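Search this site Go

My walk-through list for the Warnlow repair room, with comments

I do this walk-through every Saturday before we open the doors at Warnlow, and people keep asking me for a copy, so I finally typed it up (with all my muttering left in, sorry!). Steal whatever you like. Our room is an old shop unit with a concrete floor and one big window, so yours will be different.

DOORS AND FLOOR

[x] Front door opens all the way. Fine. It sticks a little in August, but a shoulder does it.
[x] Back exit clear. Clear today! Last time there were three boxes of lamp parts in front of it, and I moved every one of them myself.
[ ] Exit sign lit. Nope. The bulb is out again, third one this year. I'm starting to think it's the fitting, so I've asked the landlord to send an electrician.
[x] Floor dry, mats flat. The mat by the sink curls at one corner. I taped it down and I'll look again at closing.
[x] Walkway at least 39 inches between benches. I measured with a real tape this time, and the narrow spot by the window is 40. Just made it!

POWER

[x] Trip test on the outlets near the sink. Both popped right away and reset.
[ ] No power strips plugged into power strips. Found one under the sewing table, so I pulled it. Please, please don't put it back.
[x] Cords checked for nicks. I run each one through my fingers, unplugged, start to finish. The orange one has a flat spot near the plug, so it's in the trash with the plug chopped off so it can't be rescued.
[x] Bench switches off at the wall overnight.

FIRE

[x] Extinguishers on their hooks, needle in the green. The Venus by the kettle has dust on it but reads fine. The tag on the Clania by the back exit is due for renewal, and I've written that on the board in red.
[x] Smoke alarm test button. Very loud. Warn whoever is on the ladder first (I learned this one the hard way).
[x] Soldering irons on stands, sponges damp. Wet your sponge before you switch on, folks.
[ ] Battery box lid closed. Open, with somebody's sandwich bag on top. Swollen batteries go in the sand bucket outside, never in this box.

FIRST AID

[x] Kit sealed and stocked. I used two bandages last week and put in a fresh strip.
[ ] Eye wash in date. Expired! New bottles are on order from Hayat, $80 for the set, order number 694 if you're chasing it while I'm away.

BENCHES

[x] Anything opened up is unplugged first, and loose screws go in a lidded pot.
[x] Side panels stored flat, where nobody can catch a shin on them. Those edges are sharp.

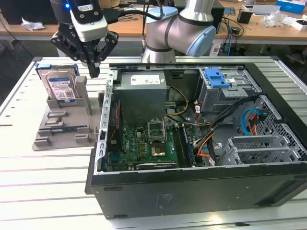
Babar Chaudhry read my draft and wrote back that I should move the exit sign to the very top, and that an unlit sign ought to mean we don't open until it's fixed. He also wants the closing check done by a different person from the opening one, so tired eyes don't skip the same stuff twice.

I like the second idea a lot, and I've put a sign-up sheet by the coat hooks. On the first one, okay, he's right, and it's going to the top. We're staying shut until that sign lights up.

CLOSING

[ ] Irons cold, kettle off, window latched.
[ ] Mat by the sink, again.
[ ] Keys back in the lockbox, and spin the dials!

12 shares 4 comments

Contact the Warnlow repair room | Copyright Warnlow | Back to top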